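Ticket: Wrist tracking drops out on wiping tasks, capture cell 2
Status: Closed, monitoring
Category: Capture cell / wrist units
Raised by: cell operator
Assigned to: cell maintenance

Initial report

Left wrist pose drops out part-way through whiteboard takes. The Lobo console shows the left unit going from green to amber, then the pose freezes for a moment and jumps to catch up. Right unit is fine most of the time. It doesn't happen on the table tasks. Of the last 210 takes, 83 were flagged by the checker, nearly all of them whiteboard.

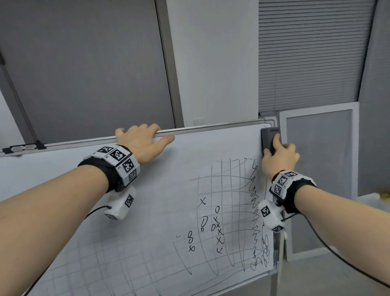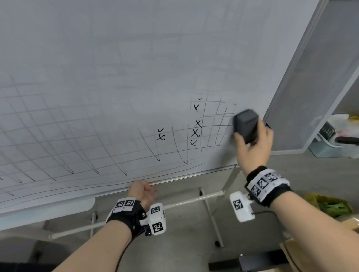
Whiteboard task, both wrist units on.

Error in the log is always the same one, code 107 (pose residual over limit). Have restarted the Lobo box and swapped USB ports on it. No change.

Update 1 – maintenance

Looked through the logs before touching anything. Code 107 comes up when the marker solve and the motion data from the wrist unit disagree. It can be markers, it can be the unit slipping on the arm, or it can be the cable. Please don't recalibrate yet. If something is loose, a fresh calibration will hide it for an hour and then we're back here.

Checks requested:
Clean the marker faces with a dry microfibre cloth. No solvent, it lifts the print.
Check each marker block for rocking on the strap.
Check the unit is seated on its mount, with no play when you twist it.
Run the static test, arm on the bench, 10 minutes, both units.

Update 2 – operator

Cleaned the markers. There was a grey film on the left ones, looks like dry-erase dust. Blocks are tight. Both units passed the static test with no 107s. Ran a few more whiteboard takes afterwards and the left dropped again, so the dust wasn't all of it.

Update 3 – maintenance

Static pass and moving fail points to cable or mount. Put the left unit on and did the wiping motion in the air with the console open. No fault until I reached up and across at full stretch, then amber straight away. Did the same with a hand holding the cable slack at the elbow and couldn't get it to fault.

The cable was clipped too far down, so on a long reach the whole pull went into the connector. The plug was also slightly loose in the socket – you could feel it click when pushed sideways. Swapped the left cable for a new Drundon one from the spares drawer. The old one is tagged and in the faulty bin, please don't put it back in the drawer.

Rerouted as follows, both sides:
Cable leaves the unit with a small service loop.
First tie point is on the upper arm, with the elbow straight when you set the length.
Second tie point is at the back of the belt.
From the belt down to the floor it stays loose. Don't tape it to the floor within stepping distance of the board.

Then recalibrated both wrists with the Dreltoser target. Residuals were well inside the limit on each.

Update 4 – operator

Ran a full block of whiteboard takes this afternoon, drawing and wiping, including the top corners. One 107 on the right unit, none on the left. The right one was early on and cleared by itself. The strap had been put on over a sleeve.

Update 5 – maintenance

That would do it. Straps go on bare skin, snug enough that the blocks don't turn when the wrist does. I've added that line to the start-of-shift sheet, along with wiping the markers after every whiteboard block instead of at end of day.

Parts used: one wrist cable. That leaves one in the drawer. Have asked Statano for a quote on more, plus the right-angle version if it will fit our mount.

Leaving the right cable as is for now. If 107 shows up on the right again with the strap on properly, reopen this ticket and attach the console log. Don't start a new one.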